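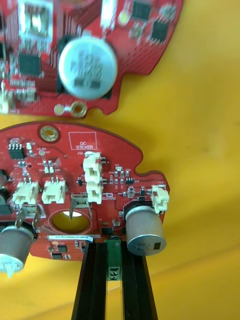
Red circuit boards against a yellow surface, Vurix feeder kit.

Reading time: 3 min

Subject: Kit shortages and mixed solenoids at the sorting table
Opened by: Ruba Awwad, Incoming Parts
Assigned to: Botond Illés, Assembly Support
Status: Resolved, monitoring

Reported problem
Assembly at the Jondedholm site returned kits for the Vurix feeder with one of two faults. Either the harness was missing, or the pair of solenoids did not match the build sheet. Out of 100 kits released in May, 57 were accepted without comment. The remainder were set aside pending this ticket.

Initial checks
The build sheet was compared with the label on the parts shelf. Both carry the same revision. The stock count for solenoids agreed with the system, so a delivery shortage from Guo was ruled out.

Botond Illés then reviewed the sorting table. Solenoids are placed in a yellow bin with their leads attached, and the leads tangle. When one is lifted out, a second frequently comes with it and is returned to whichever bin is closest.
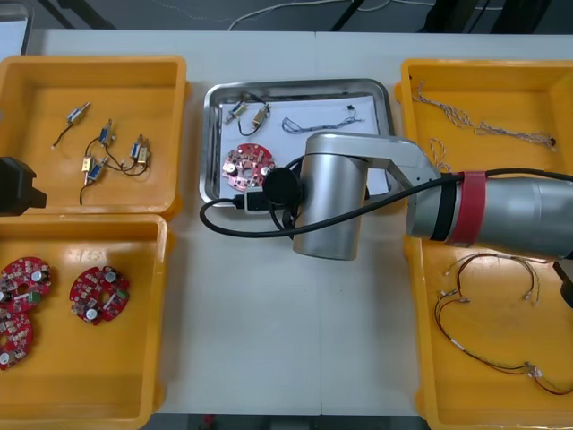 The build sheet calls for one solenoid with a blue coil and one with a gold-colored housing per kit. The sheet is printed in black and white, and the two part numbers differ by a single digit. Staff who joined after the last revision had been reading the number only. It is the view of Assembly Support that this accounts for most of the mismatched pairs.

The missing harnesses have a separate cause. Harnesses were being added last, after the paper liner had been folded over the kit, and a folded liner looks the same with or without one.

Action taken
1. Color names added to the build sheet beside each solenoid part number.
2. Order of work changed. The harness is now laid on the liner first.
3. Leads to be separated before a bin is put out. No more than 60 solenoids to be drawn from stores at one time.
4. Clean liner placed in the steel tray before each kit is started.
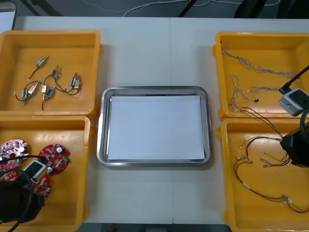

Item 3 met with some objection on grounds of time. The instruction stands for the present and will be reviewed after the next 1,000 kits. Round boards are unaffected and continue to be handled under the existing Flesby procedure – by the edge, component side up.

Returned kits are to be reopened and checked against the new sheet. Please do not release them on the old one.

Comments (3)

R. Awwad: New sheets received. The old copies have been removed from the binder.

Second shift: Could the color names be printed larger? They are difficult to read from a standing position.

B. Illés: Noted. The larger type will be included in the next print.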